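本站使用 Cookie 以保持登录状态并统计页面访问量。继续浏览即表示同意。[接受全部] [仅必要项]

分类:售后支持 > 商用洗碗设备 > 洗涤效果 / 水质
标签:白雾 水垢 软水器 漂洗剂 台下式 Desik

工单标题:玻璃杯和刀叉洗完一层白雾,换过漂洗剂没用
客户:Prullstead 餐厅后厨
设备:Desik 台下式洗碗机,带内置软水器
漂洗剂 / 洗涤剂:Wutix 液体,自动加料
提交日期:1/4/22
处理人:Osvaldo Vitale
状态:已解决,观察后关闭

客户原始描述

你好,我们这台机洗出来的杯子全是雾的,对着灯看特别明显,刀叉上面是一点一点的白斑,干了以后用手摸有点涩。10月份换过一次漂洗剂,当时好像好了几天,后来又这样。现在每一筐出来都要人工再擦一遍,晚市根本擦不过来。盐加过了,盐灯没亮。洗涤剂是满的。机器没报错。过滤网每天洗。麻烦尽快,客人已经把杯子退回来了。

另外,盘子倒是还可以,汤碗底下有一点。最严重的是高脚杯和叉子。

处理日志

【首次回复】

收到。先别加大洗涤剂,也先别再换漂洗剂牌子,换来换去后面不好判断。请先做下面几件事,结果直接回在工单里:

- 拿一只雾得最厉害的杯子,半边用白醋擦,放一会儿冲掉,擦干,看两边有没有区别
- 看一下水龙头出来的水有没有测过硬度,没有就找试纸测一下,进水测一次,机内漂洗水测一次
- 盐仓盖子拧开,看里面是什么样,拍照或者文字描述都行
- 主漂洗的温度,屏幕上显示多少抄下来
- 菜单里的循环计数抄下来

白醋那一步最要紧。能擦掉就是水垢,擦不掉多半是玻璃已经被腐蚀了,那种修机器也修不回来,杯子只能换。所以先分清楚。

【客户回复】

醋擦了,擦过的半边明显透了,没擦的还是雾。刀叉也试了一把,白点能擦掉。

试纸在店里没有,问隔壁借的,颜色对下来进水是 225 mg/L。机内水没测,不知道从哪里取。

循环计数 3,595。

盐仓里面有水,有盐,上面那层有点硬,用勺子能戳动。

温度没看,忙。

【处理人备注,内部】

可擦掉 = 水垢,玻璃没坏,好消息。进水偏硬,不算离谱,内置软水器应该能搞定。盐有,灯不亮,但盐面发硬,怀疑结块架桥,下面是空的,水从旁边走,没有形成饱和盐水,树脂再生不彻底。盐灯是浮子式的,结块会把浮子托住,所以灯不亮不代表有盐水。

另一个可能:硬度设定值没按进水设。这台出厂默认值偏低,装机的人如果没改,再生间隔就太长了。装机单上这一栏是空的……又是空的。

漂洗剂先放一边。10月换过之后好了几天那个事要问清楚,到底是换了漂洗剂好的,还是那天顺手也加了盐。

【第二次回复】

醋能擦掉,杯子没有废,先放心。

机内取水的办法:跑一个标准程序,漂洗刚结束、还没开门的时候按停止,开门,从倒扣的杯底或者碗底凹进去的地方取一点水,试纸直接蘸。别从水箱里舀,水箱里有洗涤剂,试纸会乱。

请再查:

盐仓。找根木勺柄往下捅,捅到底。别用金属的,仓底有滤片。如果上面硬下面空,就是结块了,把块敲碎,能捞的捞出来,剩下的用温水冲散。请不要用开水。

硬度设定。关机状态,门关好,按住程序键和启动键不放,等显示闪。第一项就是硬度。现在是几档抄给我,先别改。

还有个问题,10月换漂洗剂那天,同时有没有加盐?谁加的,加的什么盐?

【客户回复】

捅了,上面一层壳,大概一指厚,下面是空的!!一捅就掉下去了。捞出来好几块,像冰糖。

硬度显示是 1 档。

10月那天问了早班的同事,他说是加了盐,跟换漂洗剂同一天。盐是超市买的,袋子扔了,应该就是吃的那种细盐,因为专用盐那天断货。后来又加过一次也是细的。

机内水测了,跟进水颜色差不多,看不出软。

【处理人备注,内部】

基本就定了。细盐,结块,设定最低档,全占。机内水跟进水一个颜色,软水器等于没工作。

细盐里一般有抗结剂,还可能加碘,长期用树脂会糊。要看树脂还能不能救。先做手动再生,连着做,做完再测。测下来还硬再说换树脂。

客户那边急,先给一个今晚能撑过去的办法。

【第三次回复】

原因比较清楚了,先说今晚怎么办,再说怎么修。

今晚:漂洗剂档位调高一格就行,不要再往上,高了会起泡,泡会影响喷臂压力,杯子上还会出现蓝色的拖痕。玻璃杯单独一筐,别跟油盘子混。洗完开门散汽,等一会儿再拿,手上有油会印上去。这样不会完全没雾,会轻一点。

修:

1)盐仓里剩下的细盐全部清掉。能舀的舀,舀不出来的加满清水,用勺柄搅,让它化,然后跑一次手动再生排掉。排完再加一次清水再跑。一直到仓里水尝起来——别尝,用试条看。没有试条就看仓底,干净见底就可以。

2)加专用盐。要颗粒粗的或者片状的,成分只有氯化钠,没有碘、没有抗结剂。加到离口子一指的位置,别压。

3)盐仓盖的密封圈擦干净再拧,圈上夹着盐粒会漏。漏了盐水进内胆,不锈钢会起锈点,到时候又要开一张工单。

4)加盐的时候肯定会溢出一点到内胆里,加完马上跑一个空的短程序冲掉,别隔夜。

5)硬度设定改到跟进水对应的档。你们进水的数查对照表应该是中间偏上那一档,说明书背面有表,按表来。改完长按启动保存,显示不闪了才算存上。上次碰到一家改完没按保存,以为改了,又拖了好久。

6)手动再生跑 3 次。每次之间等机器自己停。再生期间不能洗东西,所以打烊以后做。

做完测机内水,取水办法跟之前一样。

【客户回复】

今晚先调漂洗剂了,好一点点,能应付。

问一下,专用盐附近买不到你们这个牌子的,别的牌子可以吗。还有再生在哪个菜单,说明书找不到了,背面的表也没有。

【第四次回复】

牌子无所谓,成分对、颗粒粗就行。包装上写“洗碗机专用盐”或者“软水再生盐”都可以。片盐可能太大塞不进漏斗,敲一下。海盐不行,岩盐不行,腌菜盐也不行。

再生:跟进硬度设定同一个菜单,往下翻一项,按启动,屏上会有一个水滴的图标转。转完自己停。

说明书电子版我单独发到你登记的邮箱,档位表在最后一页。

【处理人备注,内部】

客户没说明书,电话登记的是 Priedītis 那边的总机,不是店里的。Prullstead 这家店是 Priedītis 转过来的客户,资料没更新。已经改了。以后派单先核对电话。

顺手查了这台的历史:装机之后没有做过年检,没有换过进水滤网。进水滤网也要让他们看一眼,堵了的话漂洗水量不够,一样会留垢,跟软水器的症状混在一起分不开。

【补充回复】

再加一条。机器背后进水阀接口那里有个小滤网,关水,拆软管,用尖嘴钳把滤网轻轻夹出来,冲干净再装回去。胶垫要朝外,装反了会滴水。拆之前垫块毛巾,管子里有余水。

喷臂也拆下来看看孔。上下两根都是卡扣的,逆时针转一下就掉。孔里有垢就用牙签,别用铁丝,会把孔捅大,喷出来的角度就变了。漂洗臂的孔比洗涤臂的小得多,容易堵的是漂洗臂。

【客户回复】

滤网拆了,里面一堆沙子一样的东西,还有生料带的碎末。冲干净了。装回去滴了一次水,胶垫果然是反的,翻过来好了。

漂洗臂靠外端那几个孔是堵的,牙签通了,出来白色的渣。洗涤臂还好,有一粒米。

盐买到了,粗的。旧盐化了两遍才见底,水是浑的。再生今晚打烊跑。

硬度改了,也按了保存,重新进菜单看了是对的。

【客户回复】

再生跑完了,早上测的机内水,试纸颜色变浅了好多,但还没有到最软那一格,中间偏软。杯子比之前好,叉子齿缝里还是有。温度看了,漂洗显示 82。

【处理人备注,内部】

温度正常,加热和温控不用查了。

中间偏软,说明树脂还活着,没完全糊掉。旧垢还在机内胆和喷臂里,会慢慢掉下来沾到餐具上,所以要先除垢再判断,不然一直拿旧垢当新垢看。

叉子齿缝比较特殊。除了水垢,还有摆法问题。齿朝下插筐里,水积在齿根,干了就是一圈。之前别家也是,水调好了叉子还是有点,一看全是齿朝下,而且一个格里塞一把。

【第五次回复】

方向对了。下面做除垢,做完再看餐具,顺序别反。

除垢:

- 把筐、餐具全拿出来,机内清空
- 洗涤剂和漂洗剂的吸管从桶里拔出来,擦干净放一边。这一步一定要做!酸性除垢剂不能碰到含氯的洗涤剂,会出有毒气体
- 机器放水,换干净水,升温到工作温度
- 倒食品设备用的酸性除垢剂 100 毫升,直接倒水箱里,戴手套,开门的时候脸让开
- 跑一个长程序,停一会儿,再跑一个
- 放水,换清水,再空跑一次冲干净
- 吸管插回桶里,手动灌一下管路,看到液体走到泵头就可以

垢厚的话一次除不干净,隔天再来一遍。内胆看上去不发白、摸着滑的就行了。门内侧的胶条下面记得擦,那里最容易藏一道白的。

除垢剂别用醋代替,量要很大,味道散不掉,而且对胶件不好。前面让你们用醋擦杯子只是做判断用的。

已经起雾的杯子刀叉:盆里温水加一点柠檬酸,泡一会儿,冲清,再进机器走一遍。镀金边、带花的杯子别泡。刀叉也别泡太久,刀刃那种钢容易起黑点。

餐具摆法:叉子勺子柄朝下,头朝上,松松地插,不要一格塞满。刀还是刀尖朝下,安全。勺子别叠,叠了中间洗不到。叉子跟勺子混着插会好一些,叉子不会套叉子。吃过鸡蛋和土豆泥的先泡水,淀粉干了会把垢粘住,那个白膜看起来跟水垢一模一样,醋却擦不掉,很容易误判。

洗完看餐具,等它自己干透再看,湿的时候什么都看不出来。别在不锈钢操作台上看,反光太亮,换个哑一点的底。

【客户回复】

除垢做了两遍,隔了一天。第一遍放出来的水是灰的,第二遍清很多。内胆现在亮的,胶条下面确实有一道白的,拿牙刷刷掉了。

杯子泡了柠檬酸,进机走了一遍,出来透了。对着灯看没雾。

叉子按你说的柄朝下。服务员有意见,说头朝上拿的时候会摸到入口的地方。怎么办?

漂洗剂还是那天调高的档,要不要调回去?杯子上有时候有一条一条的,不是白的,有点发蓝。

【第六次回复】

蓝条就是漂洗剂多了。水软了以后漂洗剂用量要下来,调回原来那档,还有条纹就再减一格。看杯壁:水成一整片往下走是刚好,水珠一粒一粒挂着是少了,有拖痕或者起泡是多了。每次只动一格,洗几筐再看。

叉子的问题:洗完不要直接从筐里抓头。拿一个空筐倒扣上去,整个翻过来,就变成柄朝上了,再拿。筐不够的话戴手套拿。很多店是这么干的,习惯了很快。

【客户回复】

翻筐这个可以,他们愿意。

漂洗剂调回去了,蓝条没了。机内水又测一次,试纸到最软那一格了,跟进水放一起对比差得很明显。

还有一个事,洗碗机旁边的制冰机,出来的冰也是白心的,跟这个有没有关系?

【第七次回复】

没关系,制冰机走的不是洗碗机的内置软水器,是直接进水。白心主要是水里矿物质和气泡,想要透的话要单独装前置过滤。这个另开工单吧,这边就不展开了,不然后面查起来混。不过进水滤网顺便也看一下,同一路水,洗碗机那边有沙,制冰机大概也有。

【餐具复查】

玻璃杯:通过,灯下无雾。
汤碗底:通过。
勺:通过。
刀:通过,刀刃没有黑点。
叉:齿根位置重点看,浅色的木台上,银色叉子单独放,干透以后再看。齿背用干白布抹一下,布上没有白粉就算过。客户回报抹过没有粉。 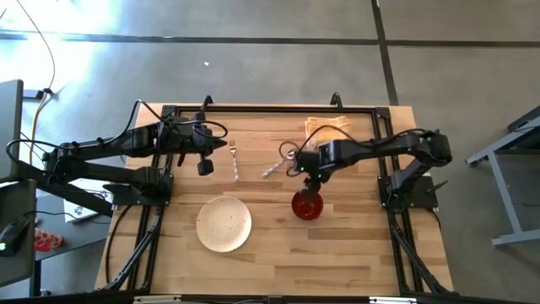

原因小结

主要原因:盐仓用了细盐,结块架空,浮子被托住,盐灯不亮,软水器没有有效再生,漂洗水等于硬水。

加重因素:
- 硬度设定在 1 档,没按当地进水改
- 进水滤网堵,漂洗水量偏小
- 漂洗臂外端孔堵,边上的杯子冲不到
- 叉子齿朝下、一格塞太多,齿根积水

排除的:加热温度、漂洗剂品牌、玻璃腐蚀。

10月那次“换漂洗剂好了几天”,跟漂洗剂基本无关,是那天加了盐,刚加进去还没结块,再生做成了一两次。所以后面客户一直往漂洗剂方向找,方向偏了。这个以后接单可以早点问:变好的那天还动过什么。

给客户的日常清单(可以打印贴墙上)

每天:
过滤网拆开冲,粗网细网都要,分开冲。喷臂用手转一圈,转得顺就行。打烊放水,门开一条缝过夜,别关死,关死胶条会发霉。

每周:
盐仓开盖看一眼,拿勺柄捅一下,不要只看灯。喷臂拆下来对着光看孔。试纸测机内水,写在本子上,写进水也行,但机内的必须写。

每月:
进水滤网冲一次。看胶条下面。看洗涤剂、漂洗剂吸管有没有打折、有没有气泡,吸头有没有沉到底。

按需:
内胆一发白就除垢,别等杯子雾了再弄。每次除垢前先拔吸管,再啰嗦一遍,先拔吸管。

加盐:只用粗粒专用盐。断货就先等,短时间没盐最多是起垢,垢可以洗掉,细盐进去要清半天。加完马上跑空程序。

硬度:自来水公司换水源、季节变了都可能变,觉得杯子又开始涩了就先测水,再动别的。

内部跟进事项

- 客户电话已更正,Priedītis 的总机从这台设备的联系人里删掉
- 装机单硬度一栏建议改必填,空着不让提交。已经提过一次了,没人回,再提一次
- 客服话术里“盐灯没亮=有盐”这句要删,误导
- 年检:已约,配件带进水阀胶垫、盐仓盖密封圈、漂洗臂端塞。树脂先不带,目前测下来不需要换
- 制冰机:客户还没开单,开了转制冷组
- 说明书电子版最后一页档位表扫描是歪的,有一列看不清,客户打电话来问过,找文档那边换一份清楚的

客户最后回复

这几天都正常,杯子不用再擦了,晚市省了一个人手。早班把墙上的单子贴了,盐也买了两袋粗的备着。细盐拿去厨房了。可以关单。谢谢!

关单备注

观察期内没有复发,关闭。如果再出现白雾,请直接在本单下回复,附上机内水试纸结果和盐仓情况,不用从头描述。

本单对您有帮助吗? 是 / 否

相关工单与文章

洗碗机盐灯常亮,加满盐仍不灭
盐仓盖漏盐水,内胆底部出现锈点
怎么从机内正确取漂洗水样
漂洗剂泵不吸液:管路进气排查
玻璃腐蚀和水垢怎么区分
台下式洗碗机放水慢、排水泵有异响
银餐具发黑,能不能进洗碗机
制冰机出冰白心、有异味

订阅售后简讯:每月一封,含保养提醒和配件停产通知。输入邮箱即可,可随时退订。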